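Tlapale: two-handed handheld gripper trials

Version 2 of this card, 2019-01-15. Maintained by Oskari Eskola. Complaints are welcome and most of the earlier ones were fair.

What this is

Recordings from a comparison of two finger designs for handheld grippers, Prisine and Brideretti. The operator holds one gripper in each hand and handles ordinary household goods, mostly clear food boxes, lids and wire baskets. There are 300 episodes with the Prisine fingers and 300 with the Brideretti. We wanted to know whether the finger design matters as much as the people selling fingers say it does. Our answer so far is "a bit, sometimes", and the data below will not get you much further than that.

Why food boxes

Arnout Bakker picked them, on the grounds that every gripper demo he has sat through used a foam block or a lemon. A thin-walled box with a rounded rim is less kind. Squeeze the wall and it bends, squeeze the rim and the box can turn in the fingers. Clear plastic is also hard on the cameras, and anything that estimates depth from these views should be treated with suspicion until you have checked it by eye. 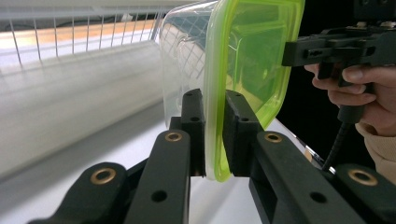
The linkage takes up a lot of the wrist view and we have left it in. Masking it out made our tracking numbers look better and I don't trust the improvement. If you crop, say so when you report results.

Motion blur is common in the wrist views, worst during transfers between hands. We did not remove blurred episodes. An earlier internal version did, and what was left was a set of slow, careful grasps that made both finger designs look excellent.

Layout of the files

Each episode folder holds a left wrist video, a right wrist video, a head video, the gripper opening over time, and a short text note by the operator. The notes are uneven. Some say "fine" and some run to a page. Wrist and head streams are lined up by a clap of the jaws at the start - check this yourself, it drifts in the longer episodes.
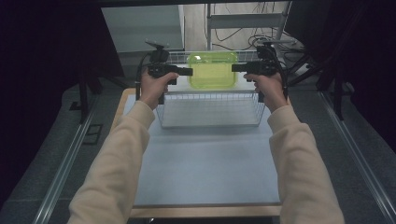 The head view is the one to use for deciding whether a placement counted. Success labels were first written from the wrist views alone, and when Arnout went back over them in July he changed enough that we threw the first set away. The current labels are his. One person's opinion, in other words, and I disagree with him on boxes left leaning.

Known problems

The total should be 600 episodes but the archive holds 656 folders. The extra ones are restarts and calibration runs, flagged in the index as "do not count". Please don't count them.

The operator knew which fingers were fitted. We have no blind condition and can't think of an honest way to make one.

Wullness, the script that computes grip force from the opening, assumes rigid fingers. They aren't rigid. The force column is kept for people who want to reproduce our plots and should not be used for anything else.

What not to claim

Nothing in this set shows that either design would do better on a robot arm. A human wrist corrects for a poor grasp without being asked, and all of that correction is baked into the recordings. Training on them may still be useful - we have seen it help and we have seen it do nothing.

Corrections go to Oskari, with the episode number and the stream.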